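Last updated: Wednesday, September 29, 2021

I have been reading the new constitution bill for the Duchy of Follstead again, and I still don't think the people who wrote it have settled what they want the Duke to do. Article 31 says he "shall give assent" to any bill passed by the chamber. Article 3 says he is the guardian of the constitution. If he must sign whatever is put in front of him, he can't guard very much.

The old text, from 1794, was vague on this too, but it had custom behind it. The Duke could send a bill back once with a letter. It was done over the Andetbridge land sales, and the chamber changed the wording and passed it again. There was no crisis. Most people in the town had forgotten it by the end of the year.
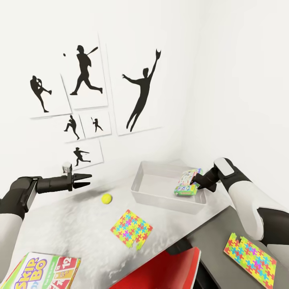

Alvar Berge argued in July that the letter should be dropped because an unelected man has no business advising an elected chamber. I see his point, and I used to hold the same view. Frøydis Vik answered that a letter is only a letter, and that the chamber is free to ignore it. I come down on her side, though I would want every letter published within a week.

The draft runs to 115 articles and the succession gets one short paragraph. It doesn't say who acts if the Duke is ill for a long time. The Bedier report recommended a council of regency and the Bozsik report recommended the speaker. Either would do, but one of them has to be written down before the vote. I have sent a note to my member saying so and will post the reply if I get one.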